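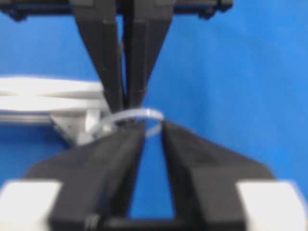 Black gripper on blue.

About Hadovier Evening School

Evening classes for grown-ups in Brovside. Languages, sewing, bookkeeping, bread. No entrance test, no grades unless you ask for them. Come after work, bring a pen.

How we started

Noelia Lozano taught Spanish at her kitchen table. Six students, then nine, then the chairs ran out. She rented the upstairs of the old Pastor shoe store and put a sign in the window. First term was Spanish and beginner sewing, nothing else. The sewing machines came from a hotel laundry that was closing and two of them still run. Noelia is still the director and still teaches Spanish 1, first room on the left.

What we teach

This term there are 32 classes. Biggest are Spanish, Portuguese and English for newcomers. Then bookkeeping for small shops, alterations, pattern cutting, home baking, basic house wiring (theory only, please don't ask us to sign off on your kitchen), and a writing group that has more or less taken over the back room. Full list is at the front desk and on the Classes page. The Classes page gets updated when Rodrigo V. has a minute – if the two don't match, go by the desk.

Most classes run ten weeks, one evening a week, 6:30 to 8:30. Baking runs late becuase of the ovens.

Who's here

Noelia Lozano – director, Spanish
Rodrigo Lorente – bookkeeping, house wiring
Rodrigo Valcárcel – office, website, enrollment. Yes, two Rodrigos. Put the last name on your email.
Mereana Merrick – sewing, alterations, pattern cutting
Everaldo Lopes – Portuguese, baking

Plus a group of part-time teachers who change from term to term. Their names are on the class list. If you'd like to teach something, write to the office with what it is and what evenings you have free. Three years' experience in the subject, a teaching certificate is nice but we don't insist.

The building

We moved to Wenen Street when the Pastor lease ran out. Two floors, seven classrooms, a kitchen with three ovens. Elevator at the side entrance, ring the bell and someone will come down. Bike racks out front. Parking is street only and fills up by six, so take the 21 bus if you can, it stops at the corner.

Coffee machine in the hall takes coins. Not bills.

Fees

Ten-week class is $630 for the ones with materials included (sewing, baking) and less for everything else, see the price sheet. You can pay in three parts. Reduced rate if you are out of work or over 65, ask at the desk, no long form. Refunds up to the second class. After that we can move you to another class but can't give money back.

Last year we had 1,638 enrollments, more than we'd planned for, and a few people got stuck on waiting lists to long. Sorry about that. We've added a second section of English and of alterations.

Next term

Enrollment opens in January. Desk is open from 4 p.m. Phones before that go to the machine – leave a number and say it slowly.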